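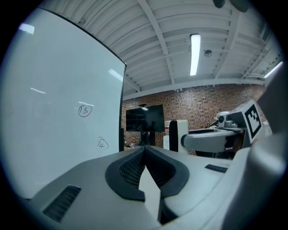

Slide 2: House rules for a shared robot bay

OK, so rule one is the whiteboard. Every run gets a number on the board before anybody picks up a gripper, and you circle it. At Mokolthorpe we used to keep this in a spreadsheet and people filled it in at lunch from memory. Pause here, let them laugh.

Then the hand-held gripper check. I do the pad first, run a thumb along the rim and feel for nicks. Then the vents – wipe them, no compressed air please! Pridine went through 149 sessions on one set of pads and I wouldn't copy them.

Slide 3: Markers and arms

Fiducial markers stay flat and clean. If one gets bent, you swap it and write that on the run sheet. Somtochukwu Okonkwo wrote our rule for this and it's five words long: bent marker, bin the run. (Say it slowly, people write it down.)

Nobody reaches past an arm that has power. I want two people in the room whenever one is live, and one of them stands by the stop button.

Slide 4: What we're still arguing about

Proltus wants the sheet cut from 21 lines to five. I'm kind of with them, but I'd keep the lighting line, glare has bitten us before. Ask the room how they do it, then go to the Brunet clip if there's time. Skip it if we're past 3:40.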